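Quezada Woven Placemat, Cream

A large rectangular placemat in a cream weave, with faint swirling lines across the middle and a slightly lighter band along the border. The pattern is quiet enough to sit under a speckled or colored plate, and it shows up best on a dark table.

Sold singly or in sets of 8. Orders of 10 or more sets ship from our Skarbridge warehouse, so please allow an extra 5 days.

The mat is a generous size - measure your table before ordering if you plan to seat people close together. It can be laid straight or at a slant.

Shown on a black tabletop. Plate, knife and other items not included.

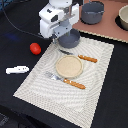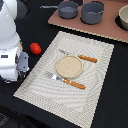

Care: shake out crumbs after meals and wipe with a damp cloth. Do not tumble dry. Store flat or loosely rolled - a hard fold will leave a crease.

Unused mats can be returned in their original wrap. For trade orders or fabric samples, write to Yesenia Ponce at the Quezada shop desk.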